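Rules for Robots That Tidy Up

A robot that tidies a bedroom has to follow rules, the same way you do at a swimming pool. At Birnex, the people who train robots keep a list of 37 rules. Caroline Kioko wrote most of them. The most important ones are about keeping people safe, and the rest are about being careful with other people's things.

Rule 1: Look before you reach

A robot arm must not move toward a shelf until the robot has checked what is on it. Small things like toothbrushes count too. If the robot can't tell what something is, it leaves it alone and asks a person. 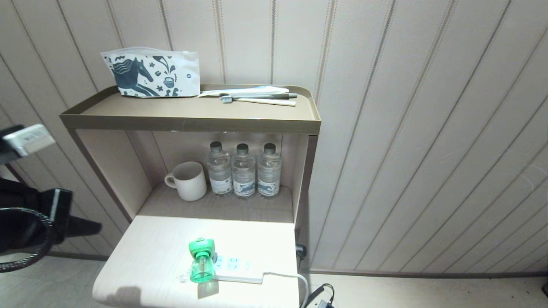 Rule 2: Keep away from plugs and cords

Electricity can hurt people and damage robots. The robot may work near a power strip, but it may not pull on a cord or set a drink down beside an outlet. Only a grown-up plugs things in or takes them out.

Rule 3: Go slowly and grip gently
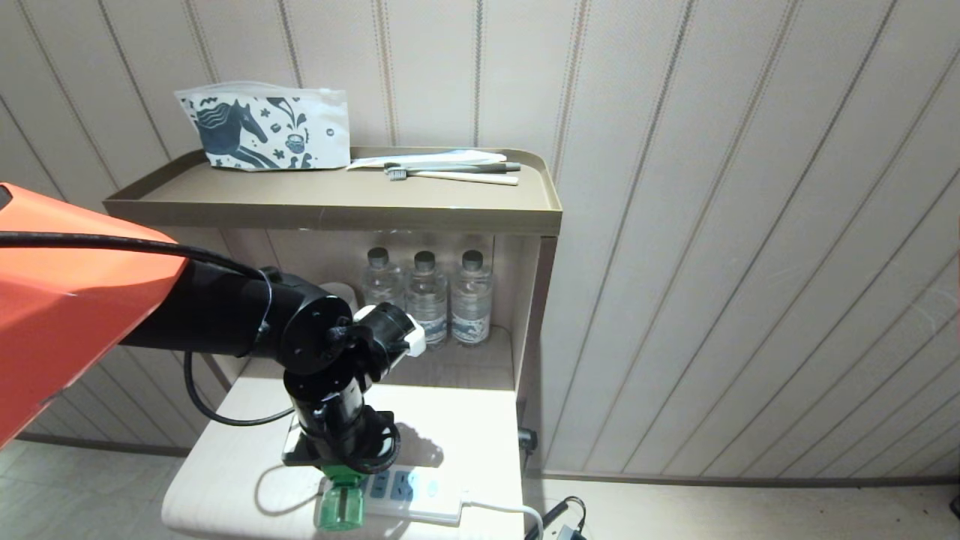
A robot doesn't feel things the way your hand does, so its speed and its squeeze both need limits. Squeeze a plastic bottle too hard and it buckles. When three bottles stand side by side, as they do on this shelf, the gripper also has to take one without knocking the next. The rule says to stop if anything else starts to move.

Rule 4: People can always say stop

Every robot needs a stop button that a person can reach. Hermenegildo Jaramillo tests the button each morning before the robot does any work - even if it worked fine the day before. If the button fails, the robot stays off until it is fixed.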